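The Tornden paper charged by the word, and my aunt had left instructions to keep it cheap. She had also left four pages of notes on what to put in. These could not both be obeyed.

I started with the facts. She was born over the feed store in Rilline, married once on purpose, and drove the school bus for decades without learning to like children. She gave 11 quilts to the church raffle and won back 8 of them, which was discussed at the time and would be discussed again at the lunch.

"Beloved," said my mother, reading over my shoulder. "You forgot beloved."

"It's extra."

"Put it in. People check."

So it went in, along with the bowling trophy and the feud with the Ofori Garden Club, which my mother softened to "an interest in roses." The cat was listed as a survivor, ahead of me.

The woman at the paper read it back over the phone in a voice meant for recipes. It came to 2966 characters, she said, and did we want the border with the doves?

My mother took the phone out of my hand.
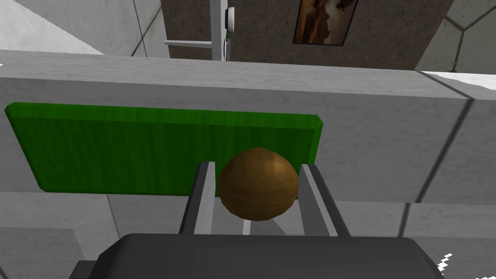
She wanted the doves. She also wanted to know whether they came in a smaller size, and what that would save us.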